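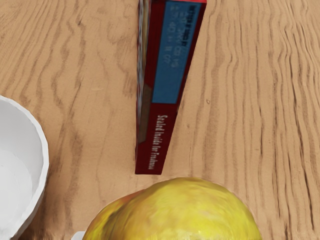
A red box, a white bowl and a yellow fruit on the simulated tabletop, seen from overhead.

Flista opens its doors for a day of kitchen-table robotics

31/08/2025 – Flista is delighted to invite neighbors, families, students and anyone who has ever wondered how a robot learns to clear a table to its next open day, where the team behind the Clerneo training program will be running its simulated kitchen tasks live on the big screen and happily answering questions for as long as people care to ask them.

Visitors will be able to follow Clerneo as it practices with everyday things from the cupboard and the fruit bowl, all of it inside a computer-made world where nothing gets dented and a dropped box can be put back in a second. Between runs, guests of any age may take a turn at the keyboard, rearrange the table to their liking and see how the program copes with the change. The staff tell us they are very much looking forward to this part, as last May's guests came up with layouts that kept them busy well into the following week.

"We spend our days with boxes and bowls, and we have grown quite fond of them," said Radoslava Rusnák, who leads the Clerneo team. "It is a real pleasure to sit down with people from the neighborhood and show them what we do – and to hear what they would like a robot to help with at home."

The Clerneo library now holds 3,309 tabletop layouts, 23 of them suggested by visitors at the May event. Two short talks are planned, one for children and one for grown-ups, and both will be given in the Sulemana room on the ground floor, with coffee, juice and cake served next door.

Entry is free and there is no need to sign up. School groups are asked to call the Flista front desk ahead of time so that enough chairs can be set out.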